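Clargate kitchen, bench notes, October

Started at 9:40. Job for today is the counter: sink end first, then the organizer box. Shelf inventory can wait until the Sorness order is in.

Sink end. The faucet is the dark bronze one with the side lever. Wiped it with a damp cloth and dish soap, no polish. The finish has a coppery look along the edge of the lever and I don't want to take it any further. Marble behind it got the stone cleaner, one pass, then a dry towel. Soap film on the marble is still my main complaint about this corner.

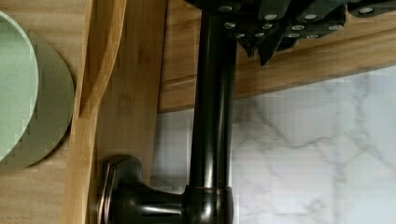 Fengying Cai wrote back in the margin that the stone cleaner should be cut 1 to 40, and that I have been mixing it too strong since the summer. Fair. New bottle mixed and labeled, old one poured out.

Knives next. All of them washed by hand, dried and put back handles out. Checked the rivets for play while I had each one in the towel, none loose. Two blades need sharpening and go in the Carnegie bag. Cutting boards got oil last month and can go another few weeks.
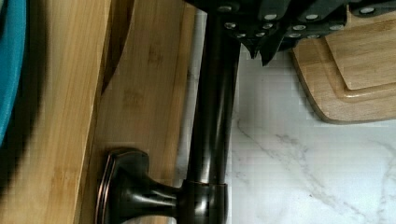 Could the knives move away from the sink altogether, Fengying asks, because reaching across the faucet for one is awkward with wet hands. I'd like that too, but the only free run of counter is 17 inches and the organizer box has it. Measure again once the box is sorted.

Organizer box. Bamboo, divided, and it collects everything. Brown paper packets stay together in the rear compartment, snack packets at the left. The small bowl with the green rim keeps its own compartment for now. The blue felt plate with the plush fruit doesn't fit in any of them, so it sits on the front section.

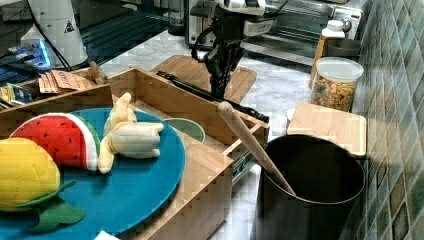
Organizer box with felt plate, banana, watermelon slice and yellow fruit.

Left to do: liner for the rear compartment (Histow has a 13 inch roll), new cloths, knives out to Carnegie. Stopped at 12:15.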